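Every January I check whether a machine can do my chores yet. It's 1/22/25 and I just folded 10 towels by hand, so you can probably guess where this is going.

14 replies 30 reposts 200 likes

The robot I've been following lives in a simulator. Simulated kitchen, simulated counters, zero simulated relatives asking why it's taking so long. The project is called Tellico and its whole job is to put things away.

3 replies 41 likes

I'm told this is the easy version of housework. No crumbs, no cat, no drawer that only opens if you lift it a little. I would also like to live in the easy version.
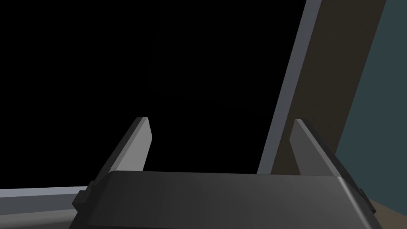
Gripper open, nothing in it. Me in front of the fridge at 10 pm.

9 replies 112 likes

In fairness, the thing practices. The Tellico log I read had 1541 attempts at one chore. I have cleaned my oven twice since I moved in, so I'm in no position to talk about work ethic.

2 replies 67 likes

Shop floors are further along, or so my brother-in-law keeps saying. His plant bought a Plutex arm in April and it moves boxes from one belt to another belt all night. Great. Does it do the box with the wet bottom? "We keep those away from it." OK.

6 replies 58 likes

That's the gap, I think. Same box, same belt, same spot - fine. My kitchen has never had the same thing in the same spot two days running.

1 reply 39 likes
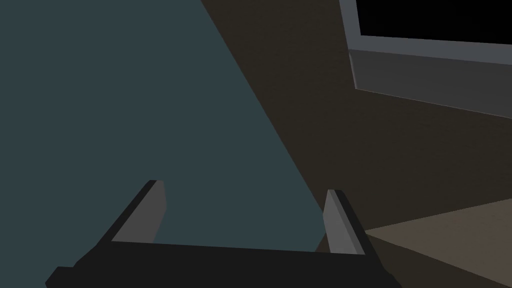 Jaws wide, blue-gray on one side, brown wood on the other. Still holding nothing.

5 replies 73 likes

Someone will ask, so: yes, I would buy one. If it could empty the dishwasher in 30 minutes and break one glass a week, it would be ahead of my household average.

11 replies 96 likes

Anyway, there are more towels in the dryer. Will check back next January.

4 replies 52 likes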